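Progress report to the Poulain Fund
Wevovach lantern procession and river songs, second period
Prepared by Eugénie Fleury, project coordinator, Budstead

The work on the Wevovach procession continues according to the plan, with one delay that I explain under the costs. In this period we recorded 70 songs from singers in Budstead and in the villages up the river. Most of them are sung only on the night when the lanterns are carried to the water, so many singers had to be asked twice before they agreed to sing them at home.

The lantern workshops are now full. We had 153 participants, and almost 400 people came to walk in the rehearsal on Saturday. The older makers teach the folding of the paper, and the younger ones have taken over the frames. I had expected it to be the other way.

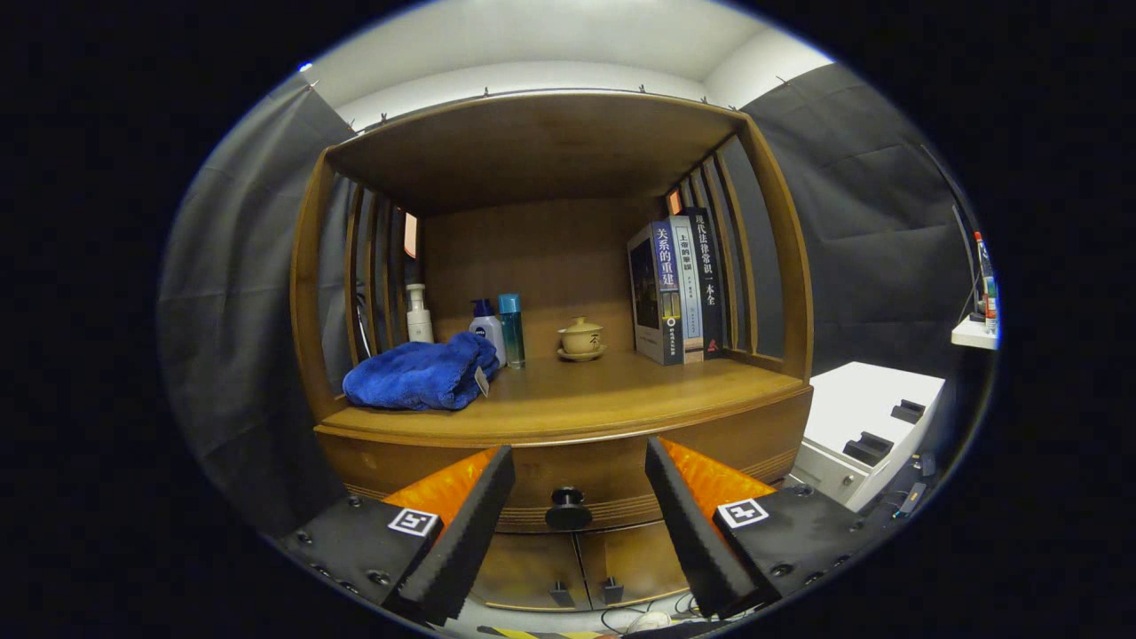 Bustau, May

The second group began its work in the school hall. Bustau stopped its own procession when the bridge was closed, and the people remember two different routes. We have decided to write down both of them and to let the families choose. The drummers prefer the short one — it has no hill.

Costs. The printing of the songbook is late, as the printer in Budstead changed its paper and we had to ask for a new price. We ordered 259 copies. The money for travel is not yet all used, and I would like to ask your permission to move the rest of it to the songbook.

For the next period we plan to finish the transcriptions, to repair the large fish lantern and to hold one evening of songs in Bustau. The list of singers and the receipts are sent separately. Please tell me if you need the receipts in another form.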